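Atelier partagé Podine
Compte rendu de la réunion de rentrée, septembre

Présents : Genivaldo Amaral (animation), Graciela Zapata (secrétaire de séance), les équipes Pereyra et Fisach
Début : 18 h 15

1. Les tables de tri

Très belle nouvelle pour commencer : le tissu gris foncé est adopté ! Après un été d'essais, tout le monde est conquis. On pose un bac, on le reprend, et on s'entend enfin parler pendant le tri. Graciela rappelle qu'un coup de brosse s'impose en fin de séance, les petites peluches claires se voyant tout de suite sur le gris. La bordure rouge plaît beaucoup aussi, on garde.

L'équipe Fisach demande si l'on peut poser des boissons sur les tables. Réponse de l'assemblée : non, le coin café est juste à côté.

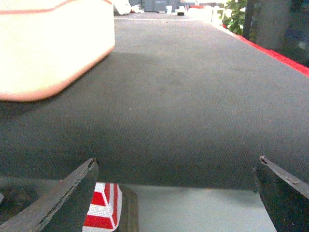 2. Les bacs

Genivaldo a fait l'inventaire complet des bacs crème : 108 en bon état, 20 à remplacer. Bravo à lui, l'étagère du fond était un vrai chantier ! Le modèle arrondi à liseré orangé reste le préféré de l'atelier, il se nettoie d'un coup d'éponge et ses angles doux n'accrochent pas les tissus. L'équipe Pereyra propose de réserver ces bacs aux petites pièces (boutons, rubans, chutes) et de passer les lainages dans les sacs. Adopté à l'unanimité, moins une abstention.

Devis reçu de la maison Steter pour le remplacement : 424 euros, livraison comprise. Accord pour commander. Graciela s'en occupe.

3. Le tri d'automne

Nous avons déjà reçu près de 30 sacs, un départ formidable. Deux séances sont prévues, l'une pour les vêtements d'enfants, l'autre pour le linge de maison. Étiquettes à écrire au feutre noir, en majuscules.

4. Questions diverses

La clé du placard à mercerie est retrouvée. Il manque toujours une paire de ciseaux crantés, merci de vérifier vos sacs.

Séance levée à 19 h 40.
Prochaine réunion : date à fixer par Genivaldo.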